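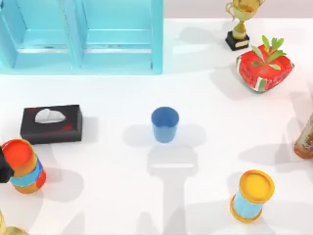
Rukero Growing Media Group / Bench Notebook

October, started 7:40 a.m.

Picking up the rewetting test on the peat-free mixes. The question is still whether the coir blend from Bradholm takes water back after it has dried out hard, or whether we need a wetting agent in it like we do with the bark blend.

Weighed the dried pots first thing. All of them had been in the warm room since the last entry and the weights had stopped moving, so I am calling that dry. The heaviest tray came in at 3584 g with pots, mix and drip tray together. That is the bark blend, as expected. Tare weights are on the inside cover of the old notebook, not this one. I will copy them over when I get a minute.

Set up as before: pots in saucers, water poured into the saucer and not on top, room at 23 C. Tap water, left out overnight in the blue jug. Ruwan asked whether we should be using the rainwater from the tank. Maybe later, but everything so far has been on tap water and I don't want to change that in the middle.

Coir blend: surface went dark in the first hour in all but one pot. The slow one had a gap between the mix and the pot wall on one side. I pressed it back with a thumb and it caught up by lunch. That pot gets a star in the table and should be left out of the mean.

Bark blend without wetting agent: poor. The bottom of each pot was wet and the top half was still pale and light at noon. Tipped one out to look. There was a wet plug at the base and above it mix dry enough to blow off the bench. Same as in the spring.

Bark blend with wetting agent at the low rate: better than without, but uneven. At the high rate it wetted all the way through. Sterau lists both rates on the drum and the high one is for mixes that have been stored a long time. Ours was in the shed all summer so I think that applies.

Note on the scale. It drifted 2 g over the morning. Re-zeroed and went back over the first tray. Differences were small compared with what we are looking at, so I kept the readings and wrote the second set next to the first in pencil. The vent over that end of the bench was running and may be the cause. Turned it off after lunch and the drift stopped. Leave it off when weighing.

Also opened the new bag of Gisler bark fines. Coarser than the last bag by eye. Sieved a sample and more than 4 percent stayed on the top screen, where the last bag left almost nothing. Not going to use it in this round. Bag is tied shut and labeled, under the sink with the perlite. Somebody should call them and ask if the grade changed.

3:15 p.m. Second weighing. Coir blend had taken up nearly all the water offered. Saucers empty except under the starred pot. Bark without agent still had water standing in the saucers. Topped up the empty ones to the line and left everything overnight.

Ruwan's view is that the gap at the pot wall matters more than the mix, and that we should be looking at shrinkage. I agree it matters for coir. I don't think it explains the bark, because those pots had no gap I could find with a feeler strip.

To do:
Weigh all pots before 9, same order as today.
Tip out one pot from each set and photograph the cut face next to the ruler.
pH on the leachate from the high rate pots. Need fresh buffer, the open bottle is past its date.
Order more saucers, the deep kind.
Copy the tare weights into this notebook.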